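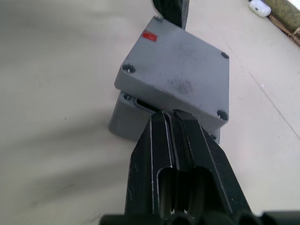 A grey enclosure with a screwed-down lid. The screw heads sit in recesses at the corners.

Enclosure box (small equipment)

An enclosure box, also called a project box or housing, is a closed case made to hold electrical parts and keep fingers, dust and sometimes water away from them. The usual form is a base and a separate lid, joined by four screws at the corners. Grey is the commonest colour in catalogues, and suppliers have offered several explanations for this, none of them well supported.

Construction

Most small boxes are moulded in plastic or cast in aluminium. The screws normally sit in recesses, so that the heads stay below the surface of the lid and do not catch on cloth or cable. In the better patterns they run into metal inserts. In the cheaper ones they cut their own thread in the plastic, and a lid that has been opened a few times may no longer pull down tightly.

Further screws are often found low on the sides or on the base. These may hold a bracket, a mounting foot or a part inside, and it is seldom possible to tell which without opening the box. Repair guides that tell the reader to "remove all visible screws" have a good deal to answer for.

Sealing claims

Enclosures are widely sold as dustproof or waterproof. A rating code such as IP65 or IP66 refers to a test on a complete, correctly closed sample, and says little about the same box after a hole has been drilled for a cable. The gasket, where there is one, must be clean and seated in its groove. Sellers' listings that say "fully waterproof" without a code should be read as advertising.

The Drelley trial, run by a hobby electronics club in Riihimäki, is sometimes quoted on this point. Members closed 34 second-hand boxes and left them outdoors through July; 18 were found damp inside and 16 dry. The organiser, Saimi Honkanen, wrote that the result "shows what happened to these boxes in our yard" and warned against treating it as a ranking of makers. It has been used as one all the same, mostly by people selling boxes.

Wear and labelling

Matte lids pick up scuffs and rub marks readily. Such marks are often taken as a sign of age or rough handling, but a box can gain them in its first week on a workbench. They say nothing certain about the parts inside.

Small stick-on labels are equally poor evidence. They may carry a batch number, an inspection mark or an owner's note, and the print is frequently too small or too worn to be of use. Colour coding is not standard between makers — a red label on one firm's box need not mean anything on another's.

Naming

Collectors use the names Zimetti and Livia for two supposed families of corner-screw box, the first with sharper edges and the second with rounded ones. No catalogue using either name in this sense has been produced. The division appears to rest on a single parts list, and as of November 2025 the list's date and author were both still disputed.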